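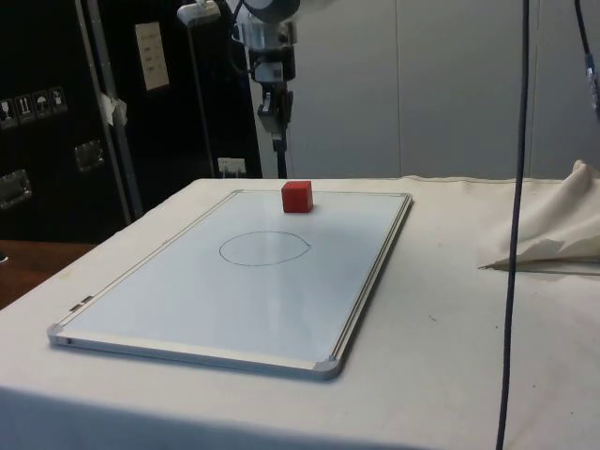 So how do you keep score at a ballgame if you've never done it before? Get a cheap scorebook and a pencil with a good eraser, pick one team, and only score their half of the innings until it stops feeling frantic.

I started that way last July, at a Malthorpe home game, on a night so sticky my forearm kept peeling off the page. My sister-in-law Éabha Moynihan handed me her spare book (she's filled 20 of them!) and told me the fielding positions by number, one for the pitcher, two for the catcher and so on out to right field. I wrote them on my wrist in pen. By the fourth inning I had a double play down as 4-6-3 and I was so pleased with myself that I missed the next batter completely.

Strikeouts are a K, and if the guy just stands there and watches strike three go by, you write the K backward. I love a backward K. Éabha draws hers with a little curl on the leg, which I've tried to copy and can't.

What still gets me is the pitching changes. Malthorpe went through four relievers in one inning against Cladus and my page looked like somebody had shaken it. I draw a heavy line where the new pitcher comes in now, and I put his number in the margin, and if I lose track I ask whoever's sitting behind me. People with scorebooks are usually happy to share!

Our seats this season are in section 314, way up the third base side, so bring binoculars if you're joining us for the Dernar series.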